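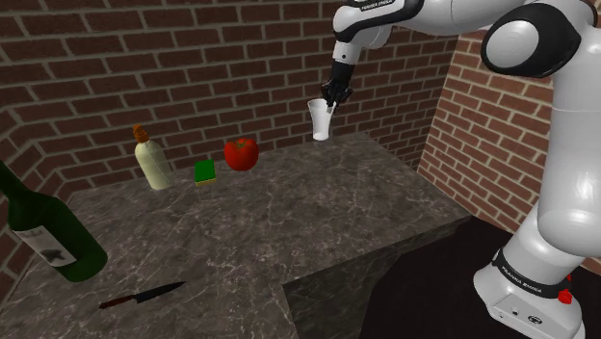 Salutex Stone Sealer for Marble Countertops

Item 248
Sold by Pemwood
Bottle comes with one cloth and a folded instruction sheet
In stock

Add to cart
Add to list

Overview

Salutex is a penetrating sealer for marble, limestone and other soft, thirsty stone. You wipe it on, leave it for a bit, wipe off what's left and stay off the counter overnight. It soaks into the top of the stone and slows down oil, coffee and wine on their way in. Slows down is the right phrase. We have carried stone sealers at Pemwood for years and have yet to meet one that stops anything for good, whatever the label says.

The label on this one says "total protection." We asked the maker what total meant and got a brochure back. So the rest of this page is what we think after using it on our own shop counters, which are marble and which get treated badly.

What it does

Marble is full of tiny gaps. A drop of olive oil left on raw marble will work its way down and leave a dark spot that you may be looking at for a very long time. Sealer fills a good part of those gaps, so the same drop sits on top for a while and you get the chance to wipe it up. If you wipe up spills anyway, you will get real use out of a sealer. If you go to bed with a ring of red wine on the counter, you will probably still find a mark in the morning, and the bottle will not give you your money back.

It also makes the counter a little easier to wipe down. Flour paste and dried egg seem to let go sooner. We can't prove that, and it may be wishful thinking on our part after an evening spent on our knees with a cloth.

What it doesn't do

It does not stop etching. This is the one we get the angry calls about. Lemon juice, vinegar, tomato sauce and a good many bathroom cleaners eat into marble itself. They leave a dull patch, usually lighter than the stone around it, and that patch is damage to the surface. A stain is something that has gone into the stone, and an etch is a bit of the stone that has gone away. A sealer that lives inside the gaps can't do anything for the polish on top. Any seller who tells you their penetrating sealer prevents etching either doesn't know or would like you not to.

It does not add shine. If your counter looks glossier after sealing, you left some on and it dried there. See the notes on haze further down.

It does not fix chips, scratches, open seams or the gap behind the sink. It does not kill germs. There is a line on the bottle about a "hygienic finish" and we have asked for it to be taken off. A clean counter is hygienic because you cleaned it.

It does not take out stains that are already there. It will do the opposite and make them harder to get at, so deal with old stains first.

Do you need it at all?

Maybe not, and we would sooner tell you now than take the bottle back later. Put a small puddle of plain water on the counter, somewhere near the sink where the wear is worst, and go and do something else. Come back when you've finished your coffee and wipe the puddle away. If the stone underneath has gone darker, it's drinking, and sealer will help. If it looks the same as the stone around it, you have either a dense piece of marble or a counter that's already sealed well enough. Put the card back in your wallet.

Try this in more than one place. The strip by the stove and the strip by the sink can behave like two different stones, and the corner where the toaster lives is usually as good as the day it went in.

Plenty of things sold as marble aren't. Quartz counters, porcelain slabs and laminate printed with gray veins don't need sealing, and Salutex will just smear on them. If you moved into the house with the counter already there and have no idea what it is, ask whoever sold you the house, or find a stone shop that will come and look. Please don't test it by dripping vinegar on it, whatever the videos say. If it is marble you'll find out, and then you'll have a mark.

How to put it on

Clean the counter with a mild dish soap and rinse well. Let it dry overnight. Stone that feels dry may still have water down in it, and damp stone won't take the sealer.

Cover anything next to the counter that you care about. Bare brick and unpainted grout soak up sealer faster than marble does and can come out darker. Painted walls can spot.

Try it first in a place no one looks, such as under the microwave. Some gray marbles turn a shade darker after sealing and stay that way. Most don't.

Open a window. The smell is not terrible, but the brochure's "virtually odorless" was written by someone with a cold.

Pour a little on the cloth and wipe it over an area you can reach without stretching. Keep the surface wet while it works. If it vanishes straight away, add more.

Before it gets tacky, buff off everything that is left with a clean dry towel. Everything. Old bath towels beat paper towels, which shed.

Wait, then do a second coat if the stone was very thirsty the first time. We use 2 coats on our own counters. The bottle suggests 4, and the people who wrote that also sell the bottles.

Leave the counter alone overnight before you put anything back on it.

How long it lasts

The bottle says up to 3 years. "Up to" is doing a lot of work there. How long you get depends on the stone, on what you clean with and on how much goes on in that kitchen. The run beside our shop sink needed another coat long before the rest did. Forget the calendar and go by the water test. When the stone starts going dark again, seal it again, and only where it needs it.

Harsh cleaners will cut that short. So will scrubbing powders, which also scratch. A spray sold as a marble cleaner is fine if you like it, but a few drops of dish soap in warm water is what we use and it costs next to nothing.

Haze, streaks and sticky patches

Nearly every return we get on this item is for haze, and nearly every time it comes from sealer that was left to dry on top. It can be fixed. Wet a cloth with fresh sealer, rub it over the haze for a minute to soften the old layer, then buff hard with a dry towel. Do it in small patches. If the haze has been there for weeks you may need to do it more than once, and you may say a few things about us while you're at it.

Don't scrape it with a razor blade. People do, and some get away with it.

How it compares

We sell two others and have no great loyalty to any of them.

Dedier Stone Guard costs less and smells more. On our counters it did the same job as Salutex for the first stretch and then faded sooner by the sink. If you don't mind sealing more often, it's the better buy, and we'd say so to your face. It is thinner and runs, so tape off the edges well.

Beaulieu Marble Balm costs a good deal more and comes in a very handsome jar. It's a wax. It sits on top, looks lovely for a while and shows every wet glass you put down on it. Fine for a mantel or a side table, and we sell plenty for that. For a kitchen counter we can't see the case, and we have had the Beaulieu rep in twice to make it.

Salutex lands in the middle, which is why we keep more of it on the shelf. It is easy to put on, it wipes off without a fight if you're quick, and it holds up fairly well. That's as far as we'll go.

Is it safe around food?

Once it's dry and the extra has been buffed off, the maker says it is fine for kitchen counters. While it's wet, keep food, dishes, cups, pets and children out of the way. Roll out dough on a board for the first few days if it worries you. Read the safety sheet, which is longer and duller than the brochure and a lot more useful. Ask at the counter or by email and we'll send you a copy.

Cloths that have been used with sealer should be laid out flat outdoors to dry before they go in the trash. Don't ball them up in a bucket.

Storage

Cap on tight, upright, away from heat and frost. Opened bottles thicken with age. If it pours like syrup, it's done, and thinning it with anything will make a mess of your counter. Buy the size you'll use. The big jug looks like a bargain and half of it usually ends up as syrup.

Returns

Unopened bottles can come back any time, with the receipt. Opened bottles can come back too if the sealer is bad, by which we mean lumpy, cloudy or leaking. We won't refund for lemon juice marks. Please see the part about etching, and if you skipped it, go back and read it before you order.

Customer notes

"Did the water test first like they said. Half the counter didn't need it. Sealed the other half."

"Works okay. The instruction sheet is useless, use the one on this page."

"Darkened my island slightly, I like it, my husband doesn't."

"Got haze. Fixed haze. Would have been nice if the warning was on the bottle."

We have passed that last one on to Salutex and are waiting to hear. If the label changes we'll update this page.

Often bought with

Cotton towels, pack of 4
Painter's tape
Dedier Stone Guard, small bottle
Plain dish soap, unscented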